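Fórum Casa & Jeito > Reparos e costura > Capa de armação com vareta: alguém já trocou o tecido?

Tópico iniciado por lonacrua
172 respostas no fórum, mensagens recentes primeiro: não

lonacrua
Mensagens: 1338
20/06/2019

Gente, estou animadíssima com um projeto e preciso dividir com quem entende! Comprei num bazar uma bolsa dobrável bege, daquelas de armação, que tanto serve para levar gato quanto para guardar cobertor. Não tem etiqueta nenhuma. A vendedora jurou que era transportadora de bicho, meu marido acha que é um cesto de viagem, e eu já decidi que vai ser as duas coisas.

O tecido é uma delícia de pegar, firme, trama bem fechada. As varetas saem e entram numa espécie de bainha, e é aí que mora minha dúvida: quero tirar tudo, lavar e remontar. Vocês lavam na máquina ou na mão? E a vareta volta fácil depois? Tenho medo de o pano encolher e ela não passar mais.

pontoatras
Mensagens: 30

Que achado! Eu amo essas coisas de armação. Tenho uma Worik parecida há anos e lavo na mão, no tanque, com sabão de coco, água fria. Nunca na máquina. A lona crua encolhe, sim, e quem paga o pato é a bainha.

Dica: antes de tirar as varetas, prenda um pedacinho de fita crepe em cada uma e escreva de que lado ela sai. Parece bobagem até você ter tudo espalhado no chão da sala e nenhuma entrar onde devia.

marmoreefrio
Mensagens: 5

Discordo da colega aí de cima, com carinho. Eu lavo a minha na máquina, ciclo delicado, dentro de um saco de roupa, e está inteira. O que estraga é secadora. Seque à sombra, esticada, e pronto.

Agora, o que eu queria mesmo era ver a bainha. Se for costura simples, eu reforçaria antes de qualquer lavagem. Bota uma foto!

lonacrua

Botando! Abri no chão mesmo, que é onde tem espaço aqui em casa. Dá para ver a dobra do tecido em volta da vareta preta e a costura que corre do lado. Reparem também no acabamento preto, que na beirada está meio desfiado e com cara de empoeirado. 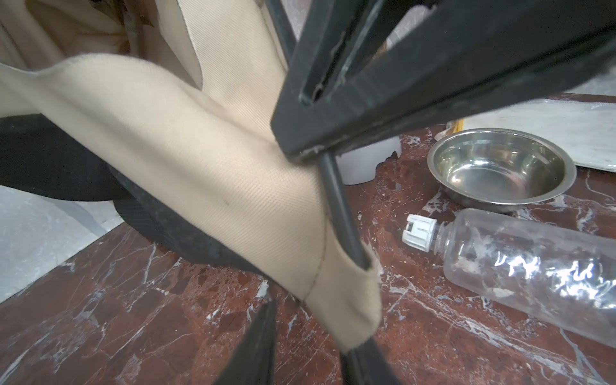

COSTURA E ACABAMENTO

pontoatras

Ai, que tecido bonito! E que piso, hein, esse mármore vermelho com os veios brancos me deixou com inveja, mas vamos ao assunto.

A costura me parece boa pela foto, só que eu não confiaria sem puxar um pouquinho com os dedos ao longo da bainha toda. Se algum ponto ceder, passe outra linha por cima, de poliéster, cor de areia. Eu uso a Harasel número grosso e não troco por nada.

Quanto à beirada preta, eu nem lavaria antes de resolver. Pano desfiado na água vira cabeleira. Apare os fiozinhos com tesoura boa e faça um caseado à mão em toda a volta. É demorado, mas é uma tarde gostosa, com café do lado e rádio ligado.

marmoreefrio

Caseado à mão numa tira dessas? Coragem! Eu botaria um viés novo por cima e acabou. Fica reto, esconde o desgaste e aguenta muito mais uso. E ainda dá para escolher uma cor. Imaginem esse bege com viés verde-garrafa!

pontoatras

Viés por cima de trama grossa faz volume, e onde tem curva ele franze. Já passei raiva com isso numa cadeira de praia. Mas verde-garrafa ficaria lindo, isso eu admito.

agulhatorta
Mensagens: 172

Entrando na conversa porque adoro esse tipo de coisa! Fiz exatamente uma reforma assim em janeiro, numa Drarkonon que foi da minha tia, e meu conselho é viés, só que cortado na diagonal do tecido. Aí ele acompanha a curva sem franzir. Os dois lados da briga saem contentes.

Tem também uma pintinha escura no bege, do lado esquerdo da foto. Lonacrua, isso é mancha ou furinho? Se for mancha, experimente bicarbonato com um tiquinho de água, escova de dente velha e paciência. Se for furo, um remendo pequeno por dentro resolve.

lonacrua

Que olho! Fui conferir com lanterna e passei a unha: é mancha, o tecido está inteiro. Já está com a pastinha de bicarbonato em cima.

Amei a ideia do viés na diagonal. E vou de lavagem à mão mesmo, desculpa, marmoreefrio, me faltou ousadia. Só continuo na dúvida sobre remontar. Enfio a vareta com o pano úmido ou espero secar tudo?

agulhatorta

Seco! Úmido o pano agarra e você acaba forçando a costura. Espere secar bem por dentro da dobra, que é o último lugar a secar, e passe a vareta girando devagar. Se enroscar, esfregue um toco de vela nela. Desliza que é uma beleza.

marmoreefrio

Vela, não! Depois gruda pó e mancha o bege por dentro. Talco é melhor. Um pouquinho na mão, passa na vareta e vai.

agulhatorta

Usei vela branca e a minha está limpinha até hoje. Mas talco também funciona, cada um com sua mania.

pontoatras

Eu ponho a vareta ainda úmida e nunca rasguei nada, mas estou vendo que sou minoria! Lonacrua, quando for guardar, não deixe dobrada com peso em cima. A minha Worik ficou um verão inteiro debaixo de uma mala e demorou mais de 30 dias para perder o vinco.

lonacrua

Anotado tudo! Comprei talco e viés hoje no armarinho Mulcahy, o da galeria, que tem uma parede inteira só de fitas (perigosíssimo, saí de lá com três cores e um zíper que nem preciso). Tinha verde-garrafa, marmoreefrio! Trouxe dois metros.

A mancha clareou bastante com a primeira pasta, vou repetir amanhã. Depois tiro as varetas, com fita crepe em todas, e mando foto do antes e depois da beirada. Alguém sabe se o viés eu costuro antes ou depois de lavar?

agulhatorta

Lave o viés separado primeiro, que o verde pode soltar tinta. Depois costura.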